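Subject: Re: [pantry-list] tables, saucers, and who wipes what

On the pantry list, a member from the Dustville building wrote:

> We've had our shared pantry for 3 months now and the tables are always
> sticky by midafternoon. We tried a sign-up sheet and it died. Has
> anyone found something that gets people to wipe up after themselves
> without turning into the pantry police? Also, where do you all keep
> the little dishes? Ours end up stacked next to the sink and they
> never get put away.
>
> We have 26 people on our floor, one sink, and very little counter.

Oh, I have been waiting for somebody to bring this up! We went through the same thing at Lultum last year, sign-up sheet and all (ours lasted until someone set a wet mug on it). I'm so happy with how our pantry runs now that I'll probably go on too long, so skip to the part about the dishes if that's what you're after.

The sign-up sheet was never going to work for us. It made wiping the table a job that belonged to one person, and everyone else felt free to walk off. What we do now is the plain old clean-as-you-go thing. You use the table, you wipe the table, and you put away whatever you had on it before you leave. The reminder is right on the tabletop where your food goes, so your eyes land on it while you're sitting down. We used to have a notice on the door, and I can tell you I walked past it for months without reading a word.
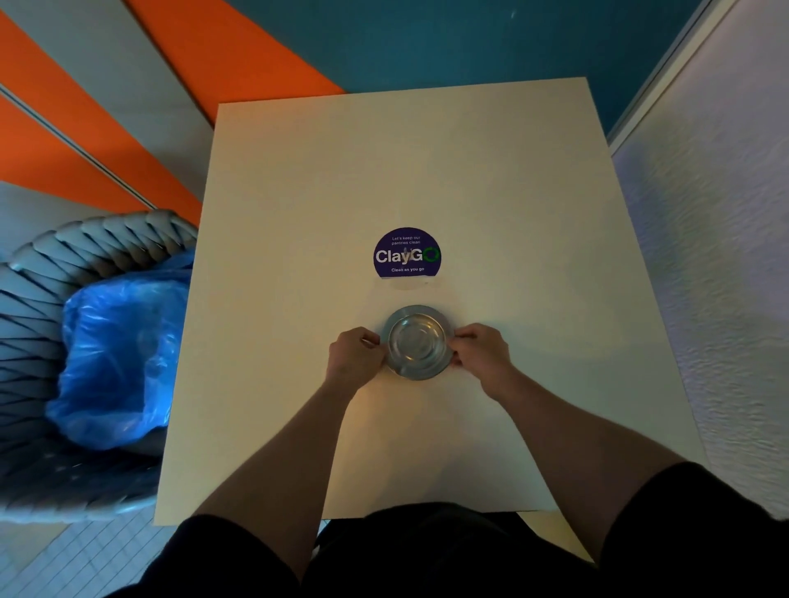
I love a plain light table for this. Crumbs and coffee rings show up right away, and once people can see the mess they mostly deal with it. At Olszewski, where I worked before, we had a dark speckled counter that looked perfectly clean until you put your sleeve down on it. Ugh.

A few things I'd pass along if you want to try it:

Keep the cloth within reach of a chair. We hang two on a hook, and they go home with whoever feels like running a load of wash. Yes, that's loose, and yes, it has worked so far.

Go easy on the scrubbing. Warm water and a drop of dish soap takes care of nearly everything. One of our other tables got attacked with a scouring pad and the finish has looked tired ever since. For old sticker glue, a little cooking oil left on for ten minutes, then soap.

If you're getting stickers made, order fewer than you think. We got 200 for the whole building, and I still have a fat envelope of them in my drawer. Very happy to mail some to Dustville if you want them! Just write me off-list.

Now, the little dishes. I'm a huge fan of saucers in a shared pantry. They're good under a drippy tea bag, they hold a spoon, and they're the right size for a handful of nuts or a spoonful of seeds when you don't want the whole jar on the table. We have a mix of glass and stainless steel, all of it picked up here and there. The glass ones are pretty and easy to check for smudges. The steel ones you can drop on the floor all day long.

With so little counter, I'd look up. Most people forget the top of a tall cabinet, and ours gave us back a good bit of space once we cleared off the dead phone chargers and a fondue set.
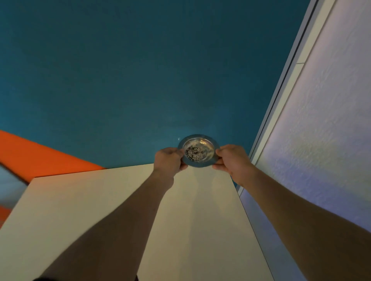
I do have opinions about what goes up high, though. Light things only, nothing with a lid that slides off, and no glass over anyone's head — the glass saucers live on a low shelf in our pantry and I'd fight for that rule. Anything you use every day should stay between your waist and your shoulders. And wipe the cabinet top before you start using it. Kitchen dust mixes with grease up there and it grabs onto the bottom of every dish you set down. Ours took three rounds with hot soapy water before the cloth came away clean.

If you keep dry stuff like seeds or loose tea, put the main supply in something with a tight lid and only pour out what you need. We had pantry moths the summer before last and I don't wish that on any of you.

Somebody asked a while back about the Stadunik shelf risers. We have two of them under the window and I like them a lot for mugs. They do wobble a bit on an uneven shelf, so fold up some cardboard and stick it under the short leg.

Does your sink have room for a small drying rack? That might be half of your stacking problem right there. Let me know the width of the counter and I'll measure ours tomorrow when I'm in.

Cheers from the Lultum pantry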